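Guides > Around the house > Small tables > Keeping a wooden tabletop in good order

How to clean and re-oil a small wooden table 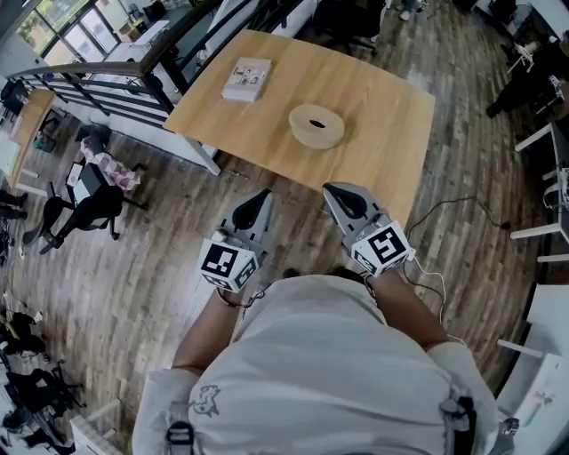 Leave the oil alone for a full day before you put so much as a sheet of paper on it, was Fouad Badawi's comment on the first version of this page, and he was right. The earlier version said overnight. Paper laid on a top that has not cured will draw the oil out and leave a pale oblong, and you will have to do the whole top again.

The method is for small tables with a plain wooden top, the sort used for post, mending and cups of tea. It suits oiled or bare wood. If the top is varnished, do the cleaning part only and stop there. To find out which you have, put a drop of water on the underside. On varnish it sits up in a bead. On bare wood it sinks in and leaves a dark spot, which will dry out by itself. An old oiled top falls somewhere in between.

What you need

A soft brush or an old paintbrush
Washing-up liquid and warm water
Cotton cloths, at least four
Fine abrasive paper, 240 grit
A hardwax or furniture oil in clear
Newspaper or a dust sheet for the floor
Masking tape

Clearing the top

Take everything off and put it somewhere other than the floor beside the table, where it will be kicked. Papers and booklets go in a drawer. Reels and spools are worth turning over first, as a rough rim will scratch soft wood each time it is slid along. If one has a sharp edge, rub it down with the abrasive paper or keep it on a mat.

Look for leads on the floor near the table and coil them up out of the way. You will be walking round the table several times with a wet cloth in your hand.

Cleaning

Brush off the dust, working from the middle outwards. Put a small squirt of washing-up liquid in a bowl of warm water, dip a cloth and wring it out hard. It should feel damp and leave no puddles. Wipe along the grain, then go round the edge. Rounded corners hold more dirt than you would expect, mostly on the underside of the curve where hands take hold to shift the table.

Wipe again with clean water and dry straight away with a second cloth. Leave it 2 hours. In a cold room give it longer.

Sticky patches left by tape or labels come off with a little cooking oil on a fingertip. Rub, wait five minutes, wipe, then wash that area again.

Rubbing down

Wrap the 240 paper round a cork block or a folded cloth. Go along the grain only, with light strokes, until the whole top feels even. You are not trying to remove the colour. Do the corners by hand without the block, following the curve, or you will put a flat on them. I did this to a Custel side table years ago and it still annoys me.

Scratches you can feel with a fingernail may need 180 first. Cover a wide area around the scratch so you don't make a hollow. Vacuum up the dust and wipe with a barely damp cloth.

Oiling

Tape round the tops of the legs if they are painted. Oil turns white paint yellow and it does not wash off.

Open the windows. Stir the tin well, put a little oil on a folded cloth and spread it thinly along the grain. A 300 ml tin is far more than a small table needs, so don't try to use it up. After ten minutes, take a clean cloth and wipe off everything that has not soaked in. This is the step most people skimp on, and the result is a tacky top that collects fluff.

Leave it eight hours and look at it from a low angle against a window. Dull patches mean the wood is still thirsty. Put on a second coat in the same way, wiping off just as thoroughly. Then leave it for the full day.

Oily cloths can heat up and catch fire when they are bunched together. Spread them flat outdoors to dry, or soak them in water before they go in the bin.

Floors

Wood-effect planks will not take in oil the way bare boards do, but a spill makes them slippery. Cover the floor a good arm's length beyond the table on every side. Wipe up drips at once with washing-up liquid and water, and dry the joints between planks. If there is a stair or a railing close by, do the handrail side first so you are not leaning over a wet table to reach it.

How often

Once a year is enough for a table in normal use. We do ours in August, when the windows can stay open all day. Between times a dry cloth will do. Spray polish leaves a film that stops the next coat of oil going in, and getting it off means more sanding.

Page updated 2021-09-30. Drying time corrected.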